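The Case for a White Patch
Euan MacLeish

The date on a package of food is the only text on it that changes from one production run to the next, and it gets the worst printing. The brand name is set in ink chosen by a design agency and proofed several times under controlled light. The date is sprayed on at line speed by a coder bolted over a conveyor, onto whatever surface happens to pass underneath.

I spent seven years specifying coders for packaging lines, and my view is that this is a design fault and should be treated as one. The usual response from manufacturers is that date legibility is a maintenance issue. Clean the printhead, check the ink, replace the filter, and the code will be readable. All of that is true as far as it goes. A clean printhead will still put black dots on a dark brown background if the artwork puts a dark brown background there.

Legibility depends on contrast, character size, and gloss. Only character size is set at the coder. Contrast and gloss are fixed months earlier, when the artwork is approved and the film is ordered, by people who in my experience have never had to read a code in a dim pantry. On the Woletti lines I worked with, the artwork template had a keep-clear zone for the barcode, another for the nutrition table, and nothing for the date. The operator aimed for the least busy area he could find and logged the position on a card.

Gloss is the harder of the two problems. Metallized film is popular because it keeps out light and oxygen and looks expensive on a shelf. It also reflects whatever is above it. A code that passes inspection under a diffuse lamp can vanish under a single kitchen bulb, and a filled bag is curved, so the reflection falls in a different place each time it is turned. Readers with cataracts or reduced contrast sensitivity do worst on this kind of surface. They are also the people for whom an old package of deli meat is most dangerous.

Nerea Palacios, who ran artwork at Collado when I was there, used to argue that the fix would cost too much. A dedicated patch takes up printable area, and printable area is what the marketing department believes it is paying for. I took the objection seriously enough to measure it. On a panel of 600 square centimeters, a patch of 7 square centimeters takes a little over one percent. That is less than most brands give to a starburst announcing a new recipe.

The second objection is registration. If the film drifts relative to the coder, the date lands half on the patch and half off. This was a fair point when bags ran on lines with no print mark sensor. Any line that can cut a bag in the same place each time can also trigger a coder in the same place each time, and it can use the same mark to do it. Where drift remains, the patch can be made longer in the direction of travel. The Tavik line held its codes inside the patch at 60 bags a minute and at 100, with one change to the trigger delay.

The third objection is that shoppers do not complain. I have read complaint logs, and it is correct that illegible dates rarely appear in them. A person who cannot find a date throws the food out or eats it and hopes. Neither of these generates a phone call. Clomia, to its credit, stopped using complaint counts as a measure and began handing packages to people and timing them. Its dark crisp bags did so badly that the artwork was redrawn before the following April.

What I would ask for is modest. Every flexible food package should carry a plain, pale, matte area reserved for the date, in a position that stays the same across a brand's whole range. No varnish over it and no pattern under it. The position should be written into the artwork template next to the barcode zone and checked at the same approval stage. Coder suppliers should refuse to sign off an installation without it, and I include my former employers in that.
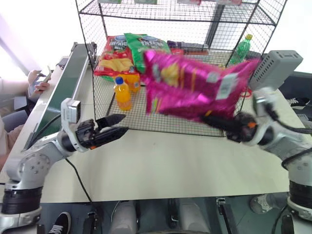
Date codes are read on packages that are being handled, and artwork is approved on flat proofs. The difference matters most on reflective film. A large bag in shiny metallic pink, held up by one gripper over a wire rack, is close to the worst background I could pick for sprayed characters, and the useful area on it is the white rectangular patch near one end. A patch of that kind stands apart from the color around it even when the bag is moving. I would put the date on a patch like it, in black, on every bag in the range, and I would have the approval form ask for its coordinates before it asks for the logo's.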